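Casual garment folders and packers -- Nodurard, Kneath depot

Nodurard supplies and launders event and work T-shirts for sports clubs, school fun runs, festivals and small businesses. We are taking on casual folders and packers for the busy season at our Kneath depot, starting in July. No trade background is needed. If you can stand at a table, keep a steady pace and care whether a sleeve is tucked in properly, we would like to hear from you.

The job

Shirts arrive at the folding room clean and dry in wheeled tubs, sorted by colour and size. You take them one at a time, check them, fold them to the depot pattern and stack them for bagging. Most of what comes through is plain cotton in bright colours. A big order can mean a whole shift on the same shirt, so it suits people who don't mind repetition.

Folding is done on dark wooden tables with nothing else on them but the shirt being worked on. The dark top makes it easier to see lint, loose threads and stray tags against the brown. Every shirt is spread flat and drawn out along its top edge before the first fold is made. 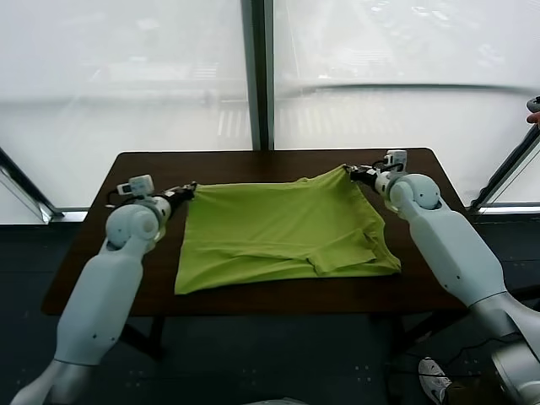
What you will be doing

Checking each shirt for stains, holes, pulled seams and faded print, and putting rejects in the red tub.

Folding to the depot pattern. Sleeves go in first, then the sides, then the body is doubled over on itself. The finished bundle should be a flat rectangle with the collar lying smooth. Bunched collars and sleeves that stick up are the most common faults at the checking bench, and those shirts come back to be done again.

Clearing scraps, pins and tags off the table as you go. A swing tag folded into a shirt will end up with the customer.

Stacking by size, bagging, labelling and packing into cartons. Full cartons go on the trolley, never on the floor.

Entering your tallies in Zoris, our stock program. It runs on a tablet at the end of each row and takes a few minutes to learn.

The trial

Everyone we shortlist does a paid trial at the depot. It runs for 4 hours including a break. The first part is spent learning the pattern on one shirt, over and over, until the halves line up. After that you work through a tub at your own speed with a supervisor nearby. Speed is not scored at the trial. We look at how square the fold is and whether you go back and fix one that has gone crooked.

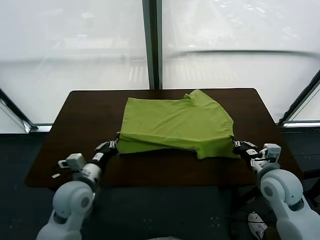 Both hands should be doing the same amount of work. People who fold at home often do most of it with one hand and smooth with the other, and it takes a while to drop the habit -- don't worry if it feels slow at first. By the end of their second week most casuals are comfortable at 400 shirts a shift, and we don't ask for that number any earlier.

Hours and pay

Shifts start at 7 am or 1 pm. We can offer up to 30 hours a week in the busy season and fewer after it. Rosters go up a fortnight ahead and you can swap with another casual if you let the office know. Pay is at the casual award rate, including for the trial. There is a lunch room with a fridge and microwave, and free parking behind the building.

What we need from you

You must be 16 or over and have the right to work here. You will be on your feet for most of the shift, although stools are available and the tables by the windows can be worked sitting down. Cartons are kept under 10 kilos. Enclosed shoes are required, and rings and bracelets have to come off because they catch on the knit. Good eyesight for colour is helpful, as some of our greens and yellows are close.

Experience in a laundry, op shop or clothing store is welcome but won't put you ahead of someone who folds well on the day.

How to apply

Send a short note with your phone number and the shifts you can work to the Kneath depot office, or pick up a form from the front counter between 9 am and 3 pm. There are 28 places. Applications stay open until they are filled. Please say in your note if you need an adjusted table height or any other change to the workspace, so it can be set up before your trial.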